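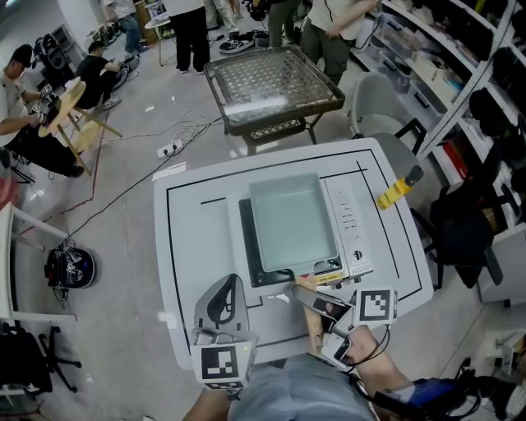 Does the Plarnden handheld gripper kit need a robot arm to record training data? The kit records with the grippers held in the hands, and an arm is only needed later, when a trained policy is run.

Threads > Automation > Kit reviews > Plarnden handheld kit

1/ Posted 7/27/23. We have had the Plarnden two-hand kit on rental since May. These are notes for anyone comparing it with the Uvisar set. I paid the normal rate and have no deal with either firm.

2/ Task set: small countertop appliances. Press, slide, lift, turn a knob. We bought a white unit with a removable mint-green tray and a round dial on a side panel. It is a decent test piece because the work sits low and close to the table.

3/ Fingers. Long, gray, pale at the tip. Reach is good at the front edge of a dark base plate, where a blunt jaw would hit the tray first. Side load is the weak point. Press at an angle and the finger flexes before the part moves.

4/ Tracking. Each gripper carries a white cube with black-and-white markers. Keep a printed face toward the head camera. Rotate the wrist too far inward and the pose drops out. Plarnden's software flags the gap but does not fill it.

5/ Yield so far: 2,086 episodes recorded, 944 kept after review. Most rejects were marker dropouts in the first weeks. The rest were operator errors, mainly starting a motion before the record tone.

6/ Table setup. We work inside a black rectangle on a white top. The appliance goes back inside it between episodes. Without a fixed outline, start positions drift over a shift and you find out at training time.

7/ Cables. This is my main complaint. The lead at the right hand loops out from the grip and wants a clip at the forearm. The strap supplied with the kit is too short over a sleeve. Uvisar has a better strap and a worse connector.

8/ Seated use is fine. Standing use tires the wrist in 10 minutes, mine at least. We sit for anything at table height and rotate operators after four sets.

9/ Export. The Plarnden format loads into Falus without conversion. Figueroa needs a script, and the one on their support page fails on two-hand sessions. I have a patched copy. Reply if you want it.

10/ Renewing for another term, with a request in for the longer strap. Knob-turning results go in a separate thread once the stiffer fingers are delivered.

Related threads
Uvisar two-hand set: first week
Marker cubes: matte or gloss print
Falus import settings for two-hand sessions
Figueroa export script, patched
Choosing appliances for contact tasks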